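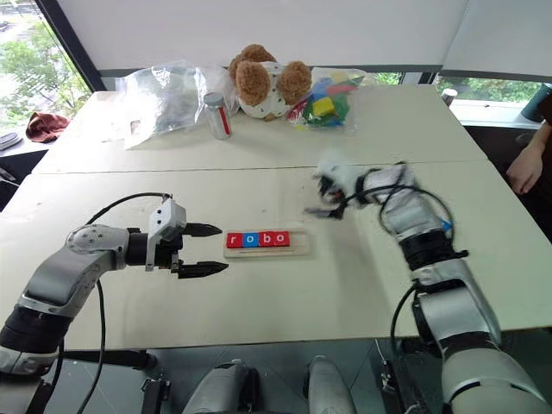
# The Flultunau Toy Shelf: what's out this month

April 19, 2024

Welcome back to the gallery page for the toy and letter collection at Flultunau, updated whenever the table by the big window gets a new set of things on it. The last change was in January, when we had the tin farm out and lost a pig. The pig has been located. It was in the kettle cupboard, and we have no further comment.

As always, everything goes on the white table, which is really two tables with a seam up the middle that has swallowed more dice than any of us would like to admit.

**Letter blocks in a clear tray**
Red, blue, red, red, and a short word: "robo". The white lettering has held up well considering the company it keeps. We have a whole drawer of these and the vowels are always the first to go missing, so a word with two of the letter o is a bit of a luxury around here.

**The tray itself**
Acrylic. Shows every fingerprint in the province. We looked at a felt-lined version in the Lenetti catalogue and decided our favourite colour was "cheaper".

**Brown bear, patterned front**
White body with small dark marks, fuzzy round ears, the air of someone who was promised lunch. Catalogued under B for bear after a long discussion in which T for teddy came a close second. He has a spot at the far side and seems content with it.

**Glass jar with a metal lid**
Silver lid, red stripe down the side. Small jars are the backbone of this collection. If you have ever wondered where all the good ones went, we have them, and you can't have yours back.

**Toy blocks, bagged**
Yellow, green, blue and red, still in their clear plastic. The Clesine donation added 818 loose pieces to the store last winter, and 2 of them fit together. Bags are how we cope.

**The other bag**
Clear, crumpled, something grey inside. The label on this one will be updated when we agree on what to write.

**The window**
Not part of the collection, though it gets more compliments than anything that is. Green trees out there at the moment. The white roller blinds are the good ones from Gaillard, fitted after the old set came down on a display of paper boats.

### Bits and pieces

- Visits are in groups of 8 or fewer. The room is larger than that but the patience isn't.
- Letters may be rearranged. We do read what you leave behind, and we do know which school it was.
- The store now holds 2,000 catalogued items and one box marked "misc. (sort!)" in handwriting from before our time.
- Next out on the table: spinning tops, if we can find the one that still spins.

Back to the main collection page, or have a look at January's gallery for the farm, pre-pig.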